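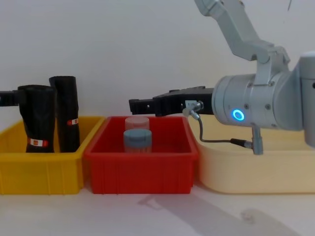

Vitória Aguiar wrote:
I'm going to disagree with you, gently, because I can tell how much thought you put into your first post. I don't believe in sorting before a move. I sorted for weeks before we left Clavivmont, and then in the new house I opened every box and sorted all over again, since the closets were different and the kitchen had no drawers to speak of. Pack it all, drive it over, and decide when you can see where you're going to live with it. You'll be kinder to yourself and you'll sleep better too.

Posted Thu 10 February

marlowporch wrote:
Oh, I do hear you, and I went back and forth on this with my husband all through supper. If we were going across town I'd do it your way. But we're going around 200 miles, and the mover we liked best (Bastos, a family outfit, very patient on the phone) charges by weight. I have 38 years of casserole dishes and extension cords and half-used candles in this house, and I'm not paying to haul all of it over a mountain so I can give it away on the other side!

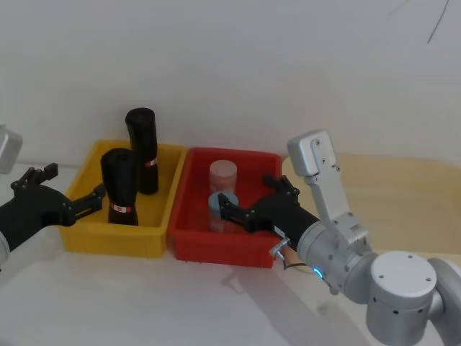
My rule is one drawer a night, and I start with the dull ones, the batteries and the takeout menus and the keys that don't fit anything. Photos and letters come last of all, because once I sit down with those the evening is gone. I've given up on cardboard for the sorting part, as the flaps are forever in the way and I can't see what's at the bottom. A couple of plastic bins side by side on the table suits me so much better, and a shallow one with ribbed sides like that yellow one is about the right size for a single drawer. Once it's full I stop for the night, even if I'm feeling energetic. Especially then, my husband says, as I get reckless and throw out his things.

tinwhistle_ro wrote:
With respect, one drawer a night is how you end up still doing drawers when the truck is in the driveway. How long have you got? When I cleared out my mother's place on Skokus Street I took a week off work and went room by room, top floor down. It was miserable, but it was done. I'd rather have one awful week than a whole winter of slightly awful evenings.

marlowporch wrote:
We've got until the end of June, so I'm not panicking yet. And I'm sorry about your mother's house, that is a different kind of job altogether and I don't think I could do it slowly either. With my own things I get tired of deciding long before I get tired of lifting, if that makes sense. After an hour I'll either keep everything or nothing.
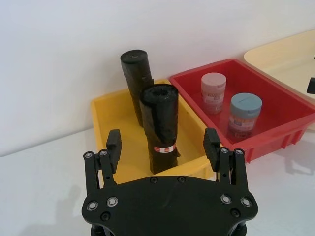
And I should have said that the garage doesn't count as drawers. My brother is coming over for two weekends to do that with us, and he has no feelings whatsoever about old paint cans. The attic I'm leaving until the weather's milder – it's bitter up there just now and the ladder and I are not friends.

Vitória Aguiar wrote:
Charged by weight is another story, I'll give you that. Ours was a flat price. I'd still leave the kitchen alone until the last few weeks, though. I gave away my big stockpot in a burst of virtue and then had to go and buy another one before we'd even moved.

pennyjarvill wrote:
Can I ask what people do with the "maybe" things? That's where I come unstuck every time. I keep and I donate quite happily, and then there's a great heap in the hallway that I walk around for a month.

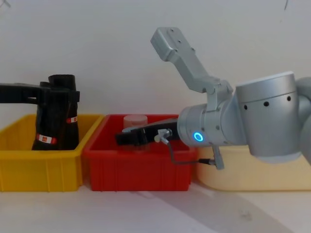
Mine at the moment is mostly craft supplies and my late father's tools, plus a bread machine I've used twice and feel guilty about. My sister in Clirno says to put a date on the box and let it go if I haven't opened it by then, but she threw out her own wedding shoes, so I take her advice carefully.

tinwhistle_ro wrote:
I don't allow maybes. Maybe is yes with extra steps. Tools I'd make an exception for, though. Keep the ones you remember him using and offer the rest to family before anyone else.

marlowporch wrote:
Penny, I'm softer than tinwhistle on this. I let myself have one box of maybes for each room, and I go through it on a Sunday afternoon with a cup of tea when I'm in a good mood. Most of it goes by the second look. The bread machine can go tomorrow, and you have my permission not to feel bad about it. Do you still have the manual for it? The thrift store here always asks.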